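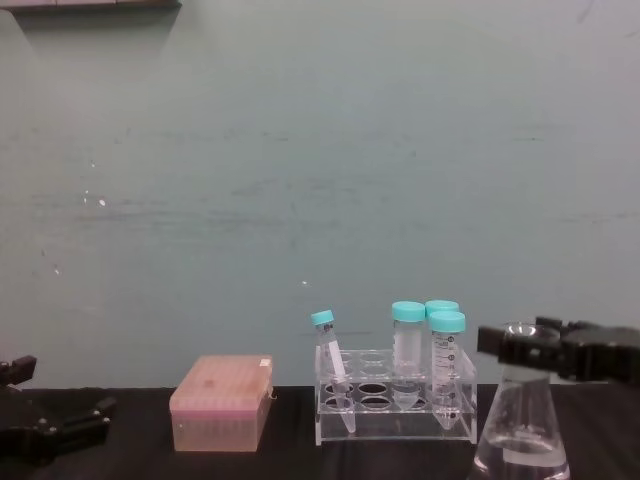 When a robot helper freezes

Have you ever squeezed a juice box a bit too hard and had it go everywhere? Robots can make that sort of mistake too, and one January morning at the Bendcombe lab a robot called Abdella did just that with a little plastic tube.

Abdella has two arms, each with a gripper, which is a bit like a hand. A sensor in one gripper had come loose, so Abdella couldn't feel how hard it was pinching. Squeeze, squeeze, crack! Luckily it was only water, and Seraina Aebischer, who looks after the robot, pressed the big red stop button straight away.

She fixed the sensor, and then (this is the part that takes lots of patience!) she had Abdella practise 80 gentle grabs before it went back to its usual jobs. Grown-ups at the lab keep their own hands well away while the arms are switched on, and if you ever visit, please stay behind the yellow line too.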